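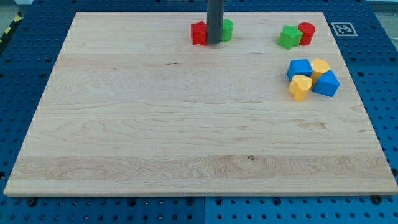
Ask anyone at the Sedton workshop what the first robot budget got wrong and they will point at the table. The arm was fine. The arm had been argued over for most of a winter, with three quotes and a spreadsheet that ran to 153 rows. The thing it was going to stand next to got a single line, marked "bench, misc".

Sedton makes wooden sorting toys and wanted help with packing them by colour and shape. It's a lovely job for a small robot arm, and a much harder one than it sounds. A cube is easy to grip. A star is less so, and a triangular prism lying on its side can be a real puzzle. Any firm thinking of doing the same should start with its own awkward parts on a flat board, long before it talks about speed.

The good news is how much of this can be tried cheaply. A perforated metal table costs more than a plain one, but everything can be bolted down, shifted along a few holes and bolted down again. Sedton paid £3,474 for its table, fixings, printed markers and floor tape, and I'd call it the best money in the whole project. Pale maple boards go on top, and they can be swapped when they get scratched.

Then there is the gripper. Umstead, the supplier Sedton chose in the end, lent two types for 6 weeks before asking for an order. Lagman offered a lower price but no loan, and that settled it. Do ask for a loan! Fingers that look perfect in a brochure may not fit between two blocks that are touching, and in a real tray they nearly always are touching.

Time needs a budget too. The Sedton plan allowed 40 hours for setting up and teaching the arm. The log shows more than 138, most of it spent on small things: lighting, marker positions, how close together the blocks could sit. I found that log thrilling to read, page after page of tiny gains in pencil.

A second table is in the plan for February, this time for Flitunen, the firm's new range of larger pieces. The spreadsheet has grown again – the table now has a page of its own, and so do spare fingers, training and the electrician.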